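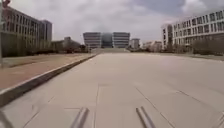

Tundach Evo nav camera — quick review

Had the Evo on loan till Thursday so this is short. Swapped it in for the Kinnear we normaly run, same mast, same controller, same route. Outdoors only, haven't tried it in the lab.

Mounting: 2 screws and a cable. Fine. The bracket is stiff, better than the Kinnear one, which droops after a bumpy run. Tilt has no markings though, so you end up nudging it by eye and then doing it again. Mine still catches the front rods at the bottom of the view. I masked them out in software and moved on.

Picture is soft. Long views across open paving, slab seams come through ok, good enough to hold a heading on. Buildings further off are mush, window frames gone. Compression doesn't help and the setting for it is buried two menus down. Gray skies were no problem, exposure stayed put. Low sun I can't speak to, didn't get any.

Latency good. Up to 50 ms on our link, Kinnear is worse and jumps about. Driving by hand felt much nicer, Arif Manurung did a few laps and didn't want to hand the sticks back.

Curbs — mixed. Our detector picks up the long low ones fine side on. Where grass meets paving with no raised edge it gets vague, but it did that with the Kinnear too so I blame the detector.

Driver is the weak bit. Dropped out 2 times, needed a full restart of teh controller. Gwion Voyle says the Ploltar driver works with it, not tried yet.

Price was 953 with the bracket. For teleop yes, I'd buy it. For mapping, no, get something sharper.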